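Sticking printed markers on white plastic parts without making a mess of it

Most guides tell you any sticker on any surface will do. I don't believe it, having peeled off more than I care to remember. What follows is what I do now, and I'd still test it on a scrap first.

1. Sort the parts before you cut anything. Long straight pieces are easy. Curved ones are a nuisance, and I wouldn't put a tag across a bend whatever the packet says.

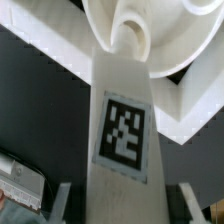
Tag on an off-white column, sitting at a slight tilt.

2. Wipe the plastic and let it dry for 10 minutes. Special wipes are sold for this. I tried the Stollivance ones and saw no difference from a damp cloth.

3. Cut with a knife and a steel rule. Leave a pale border all round the black square. People trim it right down to look neat, then wonder why the tag won't read. A ragged outer edge bothers me less than a missing border.

4. Press from the middle outwards and hold for 45 seconds. Dead straight is overrated. If the tag is flat and you write down which way up it goes, a few degrees either way is fine.

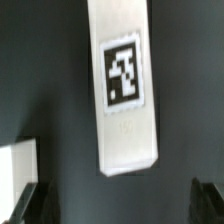
Marker with a faint "150" beneath it on the white block.

5. Keep numbers clear of the tag, and make them darker than you think. Pale yellow on off-white is close to useless. Malcolm Fairclough swears by it, and I have watched him hold a part up to the window to read it.

6. Lay a flat sheet of tags next to the parts. Four in a two-by-two grid is plenty. Matt paper, please; the glossy sort catches every lamp.
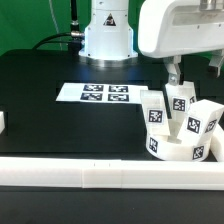 Photo: Paweena Khunthong / Grudwood

7. Spread the pieces out if you want to find anything. White on white is hard on the eyes, and a heap hides half the tags.
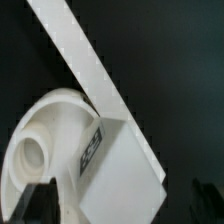
As for glue, I'd leave it in the drawer until a tag has fallen off at least twice. It creeps under the edges and the paper goes wavy.

Last updated: April 20, 2026

Related
Printing markers at the right size
Is matt paper worth the money?
Getting old glue off plastic
Storing small white parts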